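# Parallel gripper comparison – wrist camera views

Renders from the simulated half of the Granbridge gripper trials, mostly for people choosing a camera mount. Only the first view is kept on this page; the run notes are listed under it. All runs used the same arm model and controller gains.
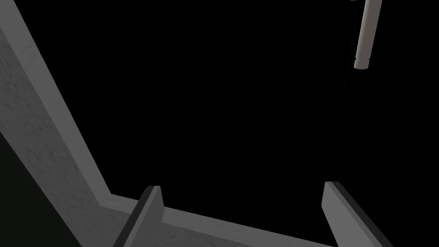
## Wrist view, fingers apart

Flat gray fingers with squared-off tips, set wide apart. The housing takes up much of the left side and the bottom of the view, and the background is black. The pale cylinder at upper right has a rounded lower tip.

For camera placement, the housing matters more than the fingers. It hides the lower left corner of the workspace, and a detector trained on uncluttered views will need a mask for it.

## Run notes

**Drusetti fingers.** 200 closing cycles at the default speed, then 200 at half speed. Contact forces settled sooner at half speed. Tip alignment was the same in both sets.

**Lục fingers.** Same schedule. The narrower pads gave 19 slips, all on the smallest test part. Vinh Lò reran that part with higher pad friction and the slips stopped, but the friction value is higher than we would expect from the real pads.

**Gedside controller.** Logged 1,051 position commands without a dropped packet. The overshoot on opening is a gain problem – see the January settings before changing the finger model.

## Camera settings

Fixed exposure, no added noise, no lens distortion. Background left black so that the mask could be cut by threshold, with a manual pass along the darker finger sides, where the threshold tends to fail.

Mask files are stored with the run logs. Updated 09/03/2025.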